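July, 6:40 in the morning

Slept badly again. The heat came up through the floor all night and the fan only moved it around. Got up before the alarm and watered the beans while it was still gray out. The row by the fence has rust on the leaves. I pulled the worst ones and put them in the trash, not the compost.

Drove to Flestodmont after breakfast for the well parts. Šindelář had the gasket but not the pressure switch, so I have to go back next week or try Derix. The road past the quarry is down to one lane and I sat there 12 minutes with the windows open. Odometer on the truck rolled past 77 on the trip counter by the time I got home, which means the detour adds more than I thought.

The gasket fit. The pump still cycles too often, so it must be the switch after all. Wrote the meter reading in the notebook: 1174. Same page as last summer's readings, and we are using more this year, mostly the garden.

Lunch was cold potatoes and an egg. Tried to read after that and fell asleep in the chair for almost 8 minutes before the phone rang. Wrong number.

Did indoor jobs in the afternoon. Old Dell has its cover off.
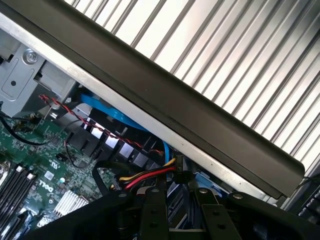
Clouds built up over the ridge toward four and then went north without giving us anything. Moved the hose to the squash and left it on low. Need to call Trukia about the water test and ask whether the sample bottle has to stay in the refrigerator. Also buy stamps, lamp oil, and twine. Supper late, windows open, going to try sleeping on the porch.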